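Hard Drives, Blue Caddies and Old Desktops: a Gallery from the Sarkmont Bench

I love the inside of a desktop computer. I have loved it since I was eight and my uncle let me take the side off his, and I still get a little thrill when a panel comes away and there's the whole works laid out in a metal box. So when Mevititz asked for a gallery page on our drive work I said yes before they had finished asking!

Most of the machines that come through Sarkmont are office desktops, and in August we took in 300 of them. Every one has its storage looked at before anything else is decided. Click through, and write to us if you spot a drive you used to own.
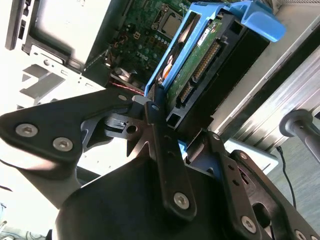 Caddies are my favorite part of the whole business. A good one takes a 3.5-inch drive without a screwdriver, flexes just enough at the sides, and has a handle you can find with your fingertips when you can't see a thing. Halvard Lindqvist keeps a drawer of spares in every color (he'll deny it, but they're sorted by shade), and bright blue is the one that runs out first.

The bare drives have their own charm. Flip one over and you get the green circuit board, all those fine traces and tiny parts – I could look at them for hours.
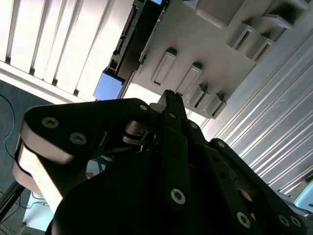 Words: Arvid Strand
Gallery: Sarkmont bench, October 3, 2022

Eklund, down the hall, does the paperwork side and would like it known that labels matter too. Each drive gets logged before it goes on a shelf: make, capacity, serial number. The print is tiny on nearly all of them, so we keep a magnifier on a cord by the logbook. The current book has room for 200 entries and we're already eyeing the next one.

If you're opening up an old desktop at home, take your time with the cables and put the screws in a cup. Then have a good look around in there. It's a lovely bit of packing.

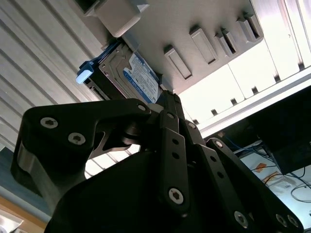
Drive and enclosure, with the white and blue product label showing.

More from the bench goes up when Hitevach sends over the next batch – 5 pallets, mostly towers, and I can't wait to get the sides off.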